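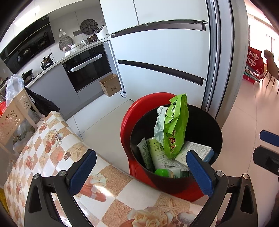 Skultent Compact Bin Liners, 6 litre, tie handle: long-term review

Small bins are badly served by liner makers. Most rolls sold for bathrooms and desks are cut for a pedal bin of a fixed diameter, and on anything wider the top edge slides down inside after the first bit of rubbish goes in. I bought the Skultent liners in May to replace the Drikex ones I had used for years, which changed supplier and became noticeably thinner.

What you get
The pack holds 504 bags on several perforated rolls, in a plain cardboard sleeve. The bags are black and opaque, with a flat bottom seal and two tie handles. Stated width is 255 mm laid flat. I measured a handful from the first roll and they were all within a couple of millimetres of that. No scent, no drawstring.

Fit
I use them in three bins: a round desk bin, a narrow one beside the washbasin and a square one in the utility room. On the two round bins the top folds over the rim and stays put. On the square bin the fold pulls tight at the corners and lifts between them, so I use a rubber band. The Osta liners I tried before these had a wider mouth and sat better on the square bin, but they left a lot of loose film at the bottom of the round ones. 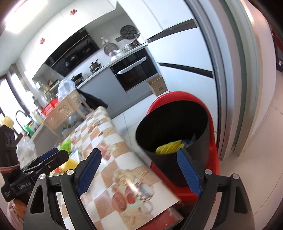 Strength
The film is low-density polythene and stretches a fair way before it gives. I hung a bag from a hook by both handles and loaded it with tins until it failed. It held 4 kg for an hour and split at the handle join shortly after I went above that. The bottom seal was intact. Sharp edges are a different matter. The corner of a folded carton will go through the side if you press the contents down by hand, and blister packs do the same.

Leakage is acceptable. I put a cupful of water in each of 16 bags and left them standing in a washing-up bowl overnight. One had a damp patch along the seal in the morning. Tea bags and wet cotton wool have given me no trouble in daily use.

Tearing off
The perforation is the weak point. On the first roll it was too light, and pulling one bag tended to bring two. On the later rolls it was fine. The opening end is not marked, so expect to rub both ends between finger and thumb.

Price
They work out slightly dearer per bag than the Galbraith own-label roll and cheaper than Osta. Galbraith bags have no handles, so you need to leave more room at the top to knot them.

Verdict
Suitable for round bins and light, mostly dry waste. For a square bin, look at Osta. I have ordered a second pack.

Rating: four out of five
Reviewed November 2024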